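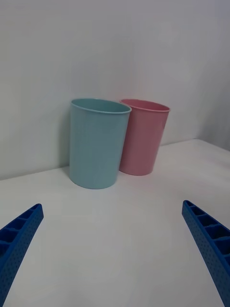
Antes de tocar nada en el panel, decide qué nombre quieres registrar y con qué extensión, que luego vienen las prisas. Yo monté mi tiendecita de menaje con Dromora y tardé más en elegir el nombre que en hacer todo lo demás (¡no exagero!). Si vendes vasos de plástico en tonos suaves, como el azul claro y el rosa, un nombre corto que hable de vasos o de colores se recuerda mejor que tus iniciales. Apúntate un par de alternativas por si el primero está cogido.

3. Registrar el dominio y apuntarlo a tu tienda

1. Entra en tu cuenta de Dromora y abre Dominios > Nuevo.

2. Escribe el nombre sin www y sin espacios. Los guiones se admiten, aunque yo los evito - por teléfono son un suplicio de dictar.

3. Elige la extensión y pulsa Comprobar. Si sale en gris, está ocupada.

4. Rellena los datos del titular. Pon un correo que no dependa del dominio que estás registrando, que a mí me pasó y me quedé sin recibir el aviso de confirmación.

5. Marca la renovación automática si la quieres. Viene desactivada.

6. Paga y espera el mensaje con el enlace de verificación. Tienes que pulsarlo sí o sí.

7. Ve a DNS > Plantillas y escoge Tridley si tu tienda está alojada allí. Si usas Joubert, elige Manual y copia los 2 servidores de nombres que te dan en su panel.

8. En el campo TTL escribe 3604 y guarda.

Nota: el cambio puede tardar en verse. Yo lo dejo y me voy a hacer otra cosa, porque recargar la página cada minuto no acelera nada.

Precaución: no borres los registros MX si ya tienes correo funcionando. Haz antes una copia con el botón Exportar - te ahorras un buen disgusto.

Si aparece el error 912, casi siempre es que falta verificar el correo del titular. Vuelve al paso 6 y pide otro enlace.

Para conectar la pasarela de pago de Callow, sigue con el apartado 4.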